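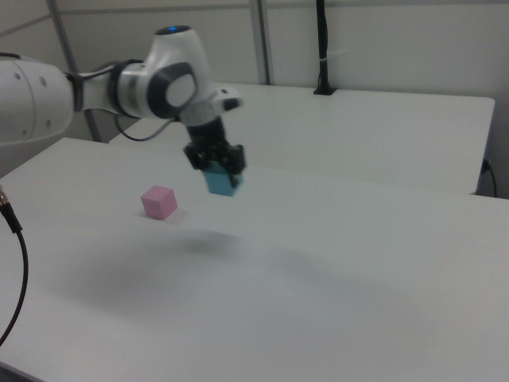

A light blue cube and a big white table.

I bought the Skekel folding craft table in October, after eleven months of cutting fabric on the floor of our spare bedroom, and I've been meaning to write it up ever since. A few of you asked about it in the comments on the curtain post (thank you for being so patient!), so I'll try to get everything in, including the parts I grumbled over.

First, a little background so you know what kind of user I am. I sew most evenings, mostly quilts and bags and the occasional pair of pajama pants for whoever in the family has grown. I'm five foot three with a cranky lower back, and our spare room has to turn back into a guest room whenever my sister comes to stay, so anything that lives in there needs to fold up small and roll out of the way. I had been looking at built-in cutting counters for ages and sighing over them, but we rent, and that was the end of that.

So, the Skekel. It's a drop-leaf table on casters. The middle section stays up all the time and has two wire baskets underneath, and a leaf hangs down on each side. With both leaves up you get a surface I can lay a whole width of quilting cotton across without it puddling over the side, and with both down it is narrow enough to park behind the bedroom door. I looked at two others before I settled on it. The Cozma was prettier, with lovely turned legs, but it sat at dining height and I knew my back would never forgive me. The other was the Grasen, which a friend from my guild has and which is built like a tank, only it doesn't fold at all, and I would have had to evict the guest bed to make it fit.

Putting it together

It came in one long flat box that took both of us to get up the stairs. The instructions are drawings only, no words, and for the most part they're good drawings. The legs went on without a fuss. The hinges were another matter. There are 19 screws for the hinges and brackets alone, and the pilot holes on one leaf were drilled a hair too shallow, so I ended up leaning on the screwdriver with my whole body weight and saying things my mother wouldn't have liked. If you have a small drill, get it out before you begin, and set it on the lowest setting so you don't chew up the heads.

I started after lunch and was finished by 4, with a break for coffee and another to look for the little wrench, which I was sitting on. One person can do most of it. You do want a second pair of hands when the time comes to flip the whole thing upright, because the leaves swing if you haven't tied them, and they pinch. I used a couple of long scraps of selvage as ties and they worked just fine.

The height

This is what I paid for, really, and I'm so happy with it. The top sits right around where my hip bone is, which every sewing book I own says is where a cutting table ought to be, and I can stand and rotary cut for a whole evening and still get out of bed the next morning like a normal person. Before this I would crawl around on the carpet for half an hour and need the heating pad.

I should say that the height isn't adjustable. If you're much taller than me you may want to look at a set of bed risers, although I don't know how you would manage those with the casters, and I wouldn't like to guess. My husband is six foot one and he says it's a little low for him to wrap presents on, though he has wrapped presents on it all the same.

The surface

The top is smooth and wipes clean with a damp cloth. I've had chalk on it, washable marker, a dribble of fabric glue, and one unfortunate ring from a mug of tea, and all of it came off. The marker took a bit of rubbing with dish soap. I would not iron directly on it! I lay a wool mat down first and keep the iron on its rest, and so far there isn't a mark on it.

White was the color I went back and forth over. I was sure it would look grubby within the week, and I very nearly ordered the oak. I'm glad now that I didn't. You can see every pin, every thread and every last snip of batting on white, and when you're squaring up blocks at night under a not very good ceiling light, all that brightness bouncing back at you is a help. The one place it lets you down is with white or cream fabric, where the edge simply disappears. I put my dark green cutting mat down for those.

It does show scuffs along the front, where my belt buckle or the button on my jeans rubs. A melamine sponge takes most of that off, if you go gently.

Wobble, or the lack of it

With the leaves down, it's solid as anything. With both up, there's a little give at the far ends if you lean hard. For cutting it makes no difference. For a sewing machine it does, so I keep my machine over the middle section and let the leaves hold the weight of the quilt, and that arrangement has been lovely. I quilted a whole twin-size top that way and the fabric never once dragged. If I put the machine out on a leaf and really floored the pedal, I could hear the scissors jittering in their dish, so I stopped doing that.

Each leaf is held up by a swing-out leg, and those legs have no casters, just a plastic foot. Do lift them when you open the table. I dragged mine the first few times and left a faint line on the floor that I've since covered with a rug.

Casters and baskets

The casters are the weak spot, if you ask me. There are four, and two of them lock. They roll nicely on wood and rather sulkily on carpet. The locks are stiff little tabs you push with your toe, and in socks it hurts. I also found that one of the locks had worked itself loose after a month or so and needed a quarter turn with the wrench. It's been fine since then, but keep the wrench somewhere you'll find it.

I wrote to Skekel about the shallow pilot holes, more to let them know than to complain, and got a friendly note back in 2 days along with a spare packet of screws I hadn't asked for. I thought that was nice of them.

The baskets hold more than they look like they will. One has all of my interfacing, rolled, and the other has works in progress in zip bags. The wire is spaced wide enough that spools and bobbins will drop straight through, so I lined the bottoms with a piece of leftover foam. A cheap placemat would do the same job. They slide out from one side only, and of course I put the table together with that side facing the wall, so please think about which way you want them before you tighten anything.

Add-ons

There's a clip-on organizer made by Giveck that people in the quilting groups rave about, with slots for rulers and a little cup for clips. It fits the end of the center section but not the leaves, at least not while they're down. I like the ruler slots very much. The cup is too shallow for my big shears and they tipped out onto my foot (closed, thank goodness), so those live in a jar on the windowsill now.

Would I buy it again?

Yes, I would, and I'd buy it in white again too. I'd give it four stars out of five and keep back the last one for the casters and those hinge holes. If you have a room of your own and never need to fold anything away, you might be happier with something heavy and fixed like the Grasen. If your sewing room is also the guest room and the place the vacuum lives, the Skekel does very well. My sister has stayed 2 times since I set it up, and on her last visit she used it for her suitcase.

I'm planning a padded pressing top for one leaf next, and if it comes out halfway decent I'll post the measurements. If anybody has found replacement casters that fit, with a softer lock, do leave me a note in the comments!

4 comments | 19 shares
Last updated: October
Contact | Copyright, all rights reserved | Back to top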